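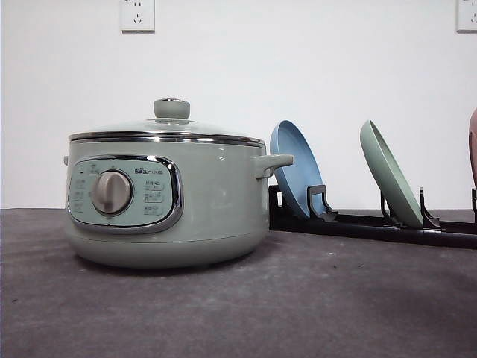

Tullio Caputo
Small appliances editor

The electric cooking pot sits in an awkward part of the market. It costs less than a multicooker, does more than a rice cooker, and is usually bought by people with one socket to spare. Benine, a tester who has worked through a good many of them for the Wovby kitchen pages, has spent the period since April with a Bear model in sage green. We spoke on 22 October 2020.

She begins with the controls. The pot has a single round dial, with the functions printed in Chinese beside it. "I don't read Chinese, so I made a crib sheet and taped it inside a cupboard door," she says. "After a fortnight I had stopped looking at it. One dial can only point to so many places."

Her measurements are kept in a notebook. With a litre of tap water in the pot and the lid on, the time to a full boil was 522 seconds. With the same quantity preheated in a kettle it was 277. "The second figure is the one I use. If you own a kettle, fill the pot from it."

On the lid she is more particular. She wants glass, with vents, and a steel rim that sits flat. "You need to see the surface of the liquid. Milk and porridge give very little warning. If I have to lift the lid to check, I lose heat each time and the cooking time in my notes means nothing."

Her usual lunch is soup with a small roll, served on the plates she keeps next to the pot.

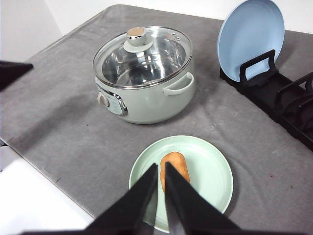 Bread roll on the green plate, with the pot and rack behind.

The rack was bought from Seol for the same table. It holds plates on edge, and Benine places it to the right of the pot. "Plates on edge drain faster than plates in a pile, and they take up less depth. I leave a hand's width by the pot handle if I am going to lift it."

Asked about faults, she lists two. The loop handles are short, and she uses a cloth when the pot is full. The mains lead on hers is also shorter than she would like. "It decides where the pot goes. I moved the table."

Cleaning takes her about 4 minutes. She wipes the steel interior with a soft sponge and dries under the rim of the lid, where water collects. She does not use scouring powder on the green finish.

She is next due to test a slow cooker from Kudatport, using the same litre of water and the same notebook.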